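Search products, parts and manuals
Search

Skelterar Two-Arm Bench Kit
By Aleksi Kemppainen, Morkora Product Office
1 January 2021
18 comments | 632 shares

The Skelterar is a two-arm bench kit intended for home builders and shared workshops. It is supplied by Morkora as a set of unassembled modules and may be put together on any sturdy table with a straight front edge. No machine tools are required. Builders should set aside a weekend for assembly and a further evening for calibration.

Each arm is mounted on the builder's side of the table and reaches forward over the work surface. The two grippers share the middle of the table, where one can steady an object as the other works on it. The control software runs on an ordinary laptop, which should be placed on a separate desk so that the movement of the arms does not disturb it.

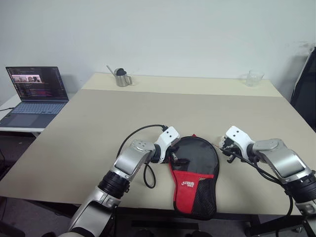 Soft and irregular goods are the recommended first exercise once calibration is complete. A zippered case gives way when pressed, and its outline changes as it is handled. Rigid blocks are easier to grip but tell the builder very little about finger pressure. The manual contains a practice sequence for both types of object, beginning at the lowest speed setting.

Cable routing remains the step on which our support desk receives the most questions. The gripper cable must be left with enough slack to follow the wrist through its full turn. A cable tied too closely to the forearm will pull at the connector — and a damaged connector is not covered by the warranty. Routing should be checked again after the first few hours of use.
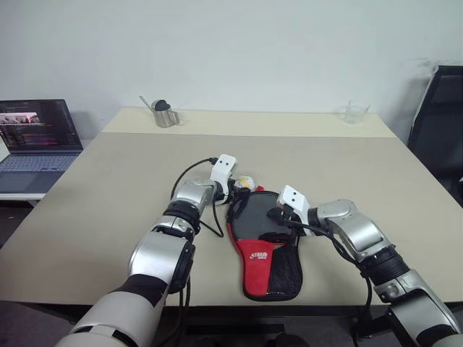 Skelterar arms on the bench, with a table tennis paddle case between the grippers.

Specifications
Part number: 2374
Reach of each arm: 600 mm
Grippers: two, with white housings
Control: laptop, not included
Table and mounting clamps: not included

The kit was revised in June following a trial at the Hakala shared workshop in Vundasville. Members there asked for a clearer wiring diagram and for longer bolts at the base, and both are now standard. Owners of the earlier kit may request the bolts from the parts desk at no charge.

Both arms must be powered down before any cable is moved. The kit is not a toy and should not be operated by children without an adult present.

Orders are accepted from individuals and from registered workshops. Workshops ordering more than one kit should contact the Product Office before payment, as shipping is arranged separately.

View all 18 comments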